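August 7, 2021. Gripper comparison, Eltari fingers vs. the old Cikside pair

Picking up where I left off. The Eltari set is on the arm, wrist camera back on its bracket, controller still the Van Wyk box because the new one won't talk to the force sensor and I'm not spending another afternoon on it. Speed limit unchanged from the Cikside runs. If the numbers come out better I want to know it was the fingers.

The sales sheet says these do "soft and irregular packaging." It doesn't say how soft or how irregular. The demo clip they sent was a foil pouch standing upright in a tray, which my grandmother's fire tongs could handle.

Rigid stuff first. Blocks, a mug, the short cardboard tube. No difference worth writing down. Both sets pick all of it, both sets hold all of it, and the Eltari fingers take slightly longer to close because of the softer pads. Anyone who buys them for blocks is wasting money.

Then thin film. Settings for this part:

- closing force at the low preset, then medium
- approach from above, wrist turned so the fingers straddle the neck of the bag
- lift 6 cm, pause, set down
- camera exposure left on auto (mistake, see further down)

The neck is the only sensible place to grab. Go for the body of the bag and you get a pinch of film and a lot of air, and the load swings. The planner prefers the body anyway, I think because that's where the camera finds the biggest blob. I ended up entering the approach point by hand for every run, so whatever we measure today says very little about the full pipeline.

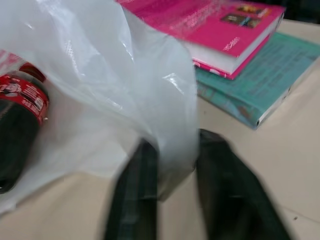
Josiane Chevalier would call none of this a gripper test. Her note in the margin of the last entry says that if I choose the grasp point myself, I'm testing my own eye, and that the Cikside fingers never got the same help. Run them again with the hand-picked points or drop the comparison, she wrote.

Fair. I went back to the old logs and she's right about the Cikside runs, they all used the planner. So the table I had started is no good and I've crossed it out. The Cikside pair goes back on tomorrow with the same bag, same contents, same points.

What I can still say about the Eltari fingers on their own:

- Low preset: film creeps between the pads once there's weight under it. You can see it in the finger position trace, a slow drift and then a step.
- Medium preset: much less creep. Pads leave a crease in the film, no tears so far.
- The width reading is useless on film. It reports closed whether it has the bag or not. The old pair did the same.

That last point bothers me more than the rest. Grasp success in the log comes from the width reading, so we have 287 attempts on file marked as failures or successes by a number that can't tell. Dirk Dierckx wants to use wrist force instead. Might work with a full bottle, I doubt it will with an empty bag.

Camera: too much blur when the wrist moves. Auto exposure picks a long shutter and the film turns into streaks. Fixed it by hand for the last few runs and turned the gain up. Grainy, but the edges are there. The Dandow camera is supposed to be better at this. I'll believe it when it's mounted.

To do:

- swap to Cikside, redo film runs with fixed points
- lock exposure in the config file so it survives a restart
- ask Eltari what their pads are rated for, in cycles. The sheet says 2,000 — with what object, at what force?
- stop using width for success on anything thin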